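Search this site Search Enter keywords

Small Meeting Room, Second Floor: Frequently Asked Questions

What is the room used for?
Bench work that needs a clear table and little else. Meetings for more than a few people should be booked in Zisholm instead.

How do I book it?
Through the Elham calendar. Slots are two hours and can be extended once if nothing follows. The room is closed for cleaning on Thursday mornings.

Can I move the white table?
Yes, with a second person. Lift it; dragging marks the wood floor. Return it to its original position at the end of the slot.

What is the weight limit for the table?
Keep heavy items on the back half, away from the front edge. Anything over 20 kg goes on the Melnyk bench downstairs.

Where should equipment stand while I work?
Place boxed units toward the back of the table with the lid side up and any label readable. Leave the front half free for hands and tools.
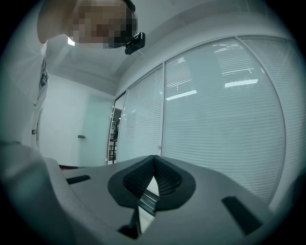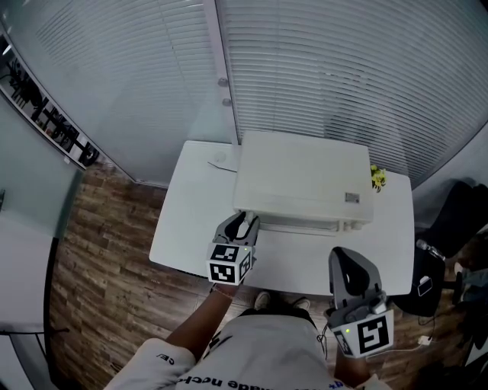

Second picture: white unit on the back half of the table.

Are cables allowed on the floor?
Low-voltage leads and chargers may lie on the floor beside the table during a session. They may not cross the line between the table and the door. Unplug and coil them before leaving.

Which footwear is required?
Closed shoes with a non-marking sole. Socks alone are not permitted when equipment is on the table.

How do I clean the table top?
Use a damp microfiber cloth and neutral detergent, then dry the surface. Do not use scouring powder or solvent. Work along the rounded edge last; residue collects on its underside.

Can the ceiling light be dimmed?
No. It is either on or off. Desk lamps can be borrowed from the Fosodier cabinet and must be returned the same day.

May I leave a unit on the table overnight?
Only with a dated slip giving your name and extension. Units without a slip are moved to storage.

What if something is damaged?
Report marks on the walls, floor or table to Réjean Ouellet. Electrical faults go to Fouad Tazi. Leave a faulty item unplugged until it has been checked.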